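24 fev. 2023

Voltei às contas do volume ocluído, a pedido da Simone. A tese dela é que a sonda esférica de 2 Å chega para separar superfície acessível de cavidade interna. Continuo sem me convencer. Com a malha fina o valor sobe de 104 para 106 e toda a gente fica contente, mas ninguém me explicou por que razão a malha fina há de ser a certa. Pode ser só ruído de discretização com melhor apresentação.

O Emiliano repetiu com 500 pontos por átomo no Hetis. Mesmo resultado, diz ele. Pedi o ficheiro de parâmetros e veio sem os raios usados - assim não serve para comparar nada. Se são os raios por omissão, os hidrogénios estão grandes de mais e as reentrâncias fecham sozinhas. 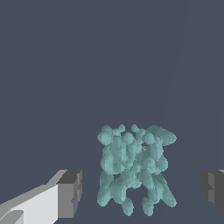
Superfície irregular, com sulcos entre os lóbulos. Facetas bem visíveis.

A minha embirração de fundo é com a palavra "superfície". Uma união de esferas é uma convenção de desenho. Tratamo-la como se fosse uma coisa medida e depois discutimos a segunda casa decimal. O Arwel acha que exagero e que a convenção funciona desde que se use sempre a mesma. Talvez, mas nós não usámos sempre a mesma: os valores de maio foram feitos no Nedon, com outro critério de sonda, e estão na mesma tabela.

Por fazer:
- pedir os raios ao Emiliano (outra vez)
- refazer os valores de maio ou tirá-los da tabela
- rodar a molécula e recalcular com a mesma malha; se o volume mudar, o 106 não vale nada
- perguntar à Signe se ainda tem a versão antiga do script

Não mando números à Malou antes do teste da rotação.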